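# About Kikora

Kikora collects demonstration data for robot manipulation. Customers send us a task, we set up a station for it, and our operators guide an arm through the task until there are enough usable examples to train on.

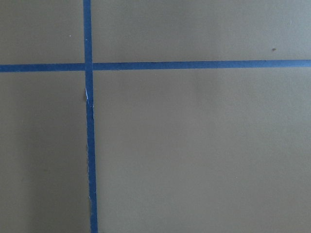

The company was started by Cosimo Morelli, who had spent several years writing motion planners for packaging lines and had grown tired of tuning them by hand for every new carton. The first station was one arm, one bench and a desktop computer. We still work on benches. We do not build arms, sell arms or train models for production use, although we train small ones internally to check our own data.

## What we collect

Most of our work is tabletop: picking, placing, sorting, folding, opening and closing containers, inserting parts into fixtures. A single example, which we call an episode, runs from a known start position to a stop signal given by the operator. Each episode holds:

- wrist camera video
- joint positions and gripper opening, on the same clock as the video
- the operator's commands as sent, before any smoothing
- a plain-language task label
- a result code entered by the operator and checked later by a reviewer

Commands and measured positions are stored separately. Some customers train on one and some on the other, and the difference between them is often useful when a policy behaves badly near contact.

## How a station is set up

Work areas are marked with painter's tape. The tape gives the operator a reference for placing objects and gives the reviewer a way to see whether the camera has moved between sessions. It is not a measuring tool. Object positions are drawn from a list generated before the session, and the operator places each item by region, then varies the angle by hand.

Tape wears. Edges fray and lift where objects are dragged over them, and lines are seldom perfectly straight to begin with. We replace a strip when it starts to catch on parts. Between replacements we leave it alone, and the change is entered in the station log with the episode number at which it took place. A model trained on one clean layout will sometimes learn the layout, so a certain amount of change in the background is kept on purpose.

Before each session the operator records a short clip of the bare work surface from the wrist camera. These clips are used to check exposure, focus and color balance against the previous session. They ship with the data set in a separate folder and are not counted as episodes.

## Operators

Operators are employees and are paid by the hour. We do not pay by the episode. Piece rates produce fast, uniform motion, and the resulting data covers very little of what an arm will meet in use.

New operators record 358 practice episodes across our standard tasks before their work goes into a delivery. The practice set includes recoveries: a part dropped outside the work area, a grasp that slips, a lid that goes on crooked. Failed attempts are labeled and kept — customers can filter them out, but they cannot get them back if we delete them.

## Review and delivery

Every episode is watched by a reviewer who did not record it. The reviewer confirms the result code, trims dead time at the start and end, and flags anything that breaks the task description. Flagged episodes go back to the customer's contact for a ruling, and the ruling is added to the task sheet so that later sessions follow it.

A standard order is 3,000 accepted episodes for one task. Larger orders are split into batches so that a customer can train on the first batch and correct the task sheet before we record the rest. The largest single task we have delivered ran to 4,000 episodes.

Our recording and review software is called Drorkov. It runs on the station computer, writes to local disk first and uploads overnight. Customers receive a reader library and a written format description. They do not need Drorkov to open the data.

## Current projects

**Virar** covers the sorting of small mixed parts into trays. It is in its second batch, with the camera mount unchanged from the first.

**Khổng** covers soft goods, mainly folding and bagging. Start states are hard to repeat with cloth, so the task sheet describes them by category and the reviewer assigns the category after the fact.

## Working with us

Send a written task description, the objects (two sets, if they can be damaged) and the arm and gripper model you intend to use. We reply with questions, a trial set of episodes and a price. The trial set is yours to keep whether or not you place an order.

Page last revised January 28, 2020.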